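Our cutlery sorter has started handing things to itself, and I have been grinning for most of November. If you read the last post you'll know the plan was to teach a two-armed cell to sort knives, forks and spoons into a tray, using nothing but recorded demonstrations. There's news!

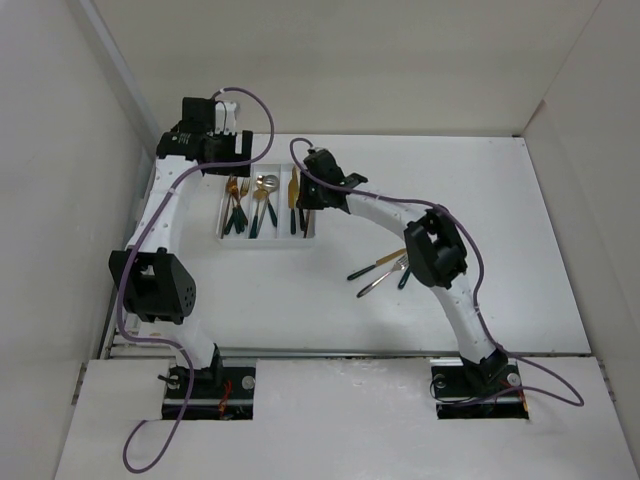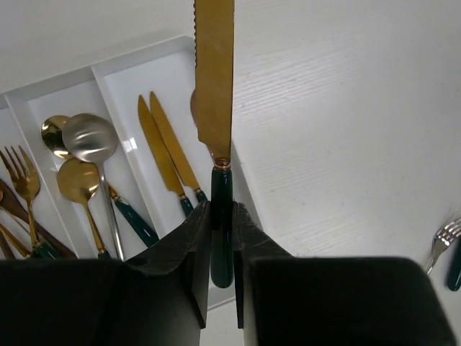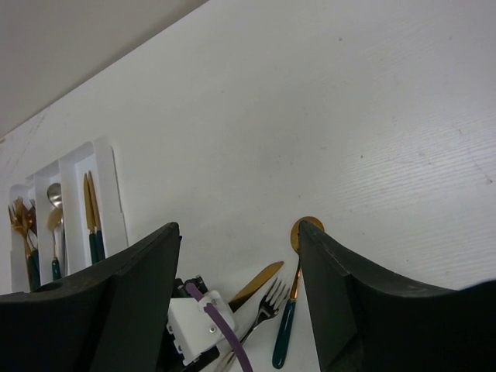
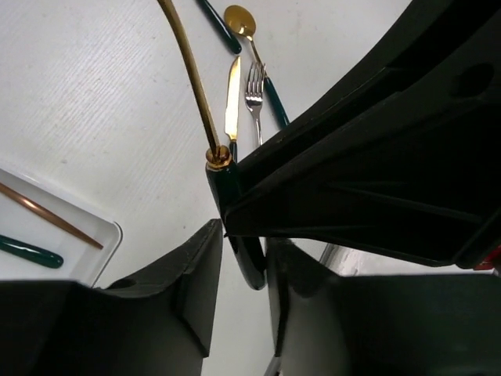 Neswood, November

The method is one we've been calling Udum. It's a small change to ordinary imitation learning. Normally you record a whole sort from start to finish and the model learns from every moment equally, including all the dull travelling through empty air. Udum gives extra weight to the short stretch just before the fingers close, when the wrist views matter most and a few millimetres decide everything.

We trained it on 3,890 grasps, then cut that back to 900 to see how badly it would fall over. It didn't fall over! The 900-grasp version was clumsier with forks (the tines catch on each other, and gold on gold is a rotten thing to look at under bright lights) but it sorted spoons nearly as well as the big one. I reran it because I didn't believe it, and got the same answer.

Shiny metal was my main worry going in. The colour of a spoon bowl changes with whatever it happens to be reflecting, so we mixed silver pieces in with the gold ones to keep the model from leaning on colour. The dark green handles are easier to find, and I suspect it looks for those first. I'd love to test that properly with plain steel handles.

The test run was 253 pieces over 2 evenings, with loose cutlery dropped beside the tray in whatever tangle it landed in. Crossed pieces are still the hardest. When a fork lies over a knife, the old model would grab at the crossing point and come away with both, or neither. The Udum one tends to go for a free end, and I never told it to do that.

Flaltard, our older baseline, gets the same tangles next. I also want to try Tse, the faster planner, although it has a habit of rushing its releases. The grasp labels need a tidy before I share them, so give me a few weeks on that.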